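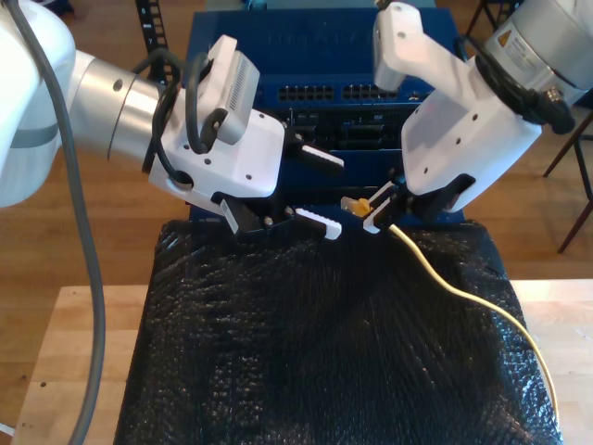

Black plastic over the work surface, with the blue rack gear behind.

Covering a bench with plastic sheeting

A sheet of black plastic is the cheapest way to keep glue, oil and paint off a bench you want to keep. I use it on the long bench in the shop and on the kitchen table when a job has to come indoors.

What to buy
Get the heavy kind sold for garden beds or as builder's film. Thin trash bags split open will do for an afternoon, but they tear at the corners and slide. Mikgate sells a roll in the paint aisle that lasts me until October most years. Glossy plastic wipes clean faster than the matte kind. It also shows every crease and throws light back at you, so move your lamp to one side.

Putting it down
Clear the bench and sweep it. Grit under the sheet will poke holes in it as soon as you lean on something.
Cut the piece 11 inches longer than the bench so there is enough to fold under at both ends.
Tape the back edge first, then pull toward you and tape the front. Leave the ends for last.
Don't try to get it flat. Wrinkles are fine under most work. If you need one smooth spot, put a cutting board or a piece of hardboard on top.

Small screws
They roll into the folds and you won't see them, especially the dark ones. Keep a shallow dish on the sheet. A jar lid works. Signe Holmgren glues a magnet under hers, and I have started doing the same.

Shelves and racks behind the bench
If you keep a router, a switch or other network equipment in a rack near where you work, leave the vents open. Don't run the plastic up behind it and don't drape anything over it. Do your sanding somewhere else. Vacuum the floor in front of the rack with a brush head when you finish.

Cords
Keep them off the sheet if you can. A cord lying across loose plastic drags it every time you move a tool, and then the tape lets go. Hang cords from a hook or run them down the side of the bench with Velcro ties.

Cleaning up
Wipe with a damp rag and a drop of dish soap. Dried wood glue peels off once you flex the sheet. For oil, lay down paper towels and wait a few minutes before wiping. When the sheet is past saving, fold it inward from all four sides so the mess stays inside.

Povilas Mägi wrote to ask about using an old shower curtain. It works, but cut off the hem with the rings first.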